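**Gripper evaluation, kitchen handling tasks: Kodura and Bromico fingers compared**

**g_ferrand** (moderator)
Members will recall that the working group agreed in March to compare the Kodura parallel gripper with the Bromico angled set on flat household items. The first round is complete. Each gripper made 1,385 attempts under the Nillia controller, with identical speed limits and the wrist camera in its standard position.

The cutting board remains the most demanding item. It is wide and heavy, and it lies flush with the worktop, so the fingers must approach from the side or make use of the juice groove.

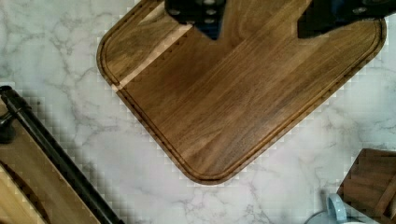
For that reason the group recorded the approach angle separately from the grasp result. A board lying diagonally to the wrist obliges the controller to choose between a corner and a long edge, and the two grippers did not favour the same choice. The Bromico set was the more consistent at corners. My provisional recommendation is to adopt it for round 2.

— Gilles Ferrand

**s.rashti**
I thank the moderator for the summary but cannot support the recommendation as it stands. The Nillia controller was tuned on angled fingers. Kodura users have asked on several occasions for the closing force to be set separately for each gripper, and I see no record that this was done.

I would also ask whether the groove counts as a permitted contact point. The protocol says "outer edge", and members have read that in different ways.

Setareh Rashti

**benchtop_otter**
Seconded on the groove. Our site excluded any grasp that touched it.

**g_ferrand** (moderator)
Closing force was the same for both grippers, as the protocol requires. I accept that this may disadvantage the Kodura. Groove contacts were counted as valid at our site — if others excluded them, the totals cannot be pooled.

**chuensuk_lab**
We disagree with separate force settings. Once each gripper has its own tuning, the exercise compares the people doing the tuning. Our 2,016 attempts on the Chuensuk arm used a single setting throughout and we would not wish to discard them.

**s.rashti**
A single setting is still a choice, and it favours one side. I propose that both conditions be run and reported in separate tables.

**g_ferrand** (moderator)
That would bring round 2 to 4,000 attempts per site, which is within the hours allotted. I will circulate revised wording for "outer edge" first. Sites should hold their groove data until then and keep the wrist camera footage.

**benchtop_otter**
Will the wording also cover boards with no groove? We have both kinds.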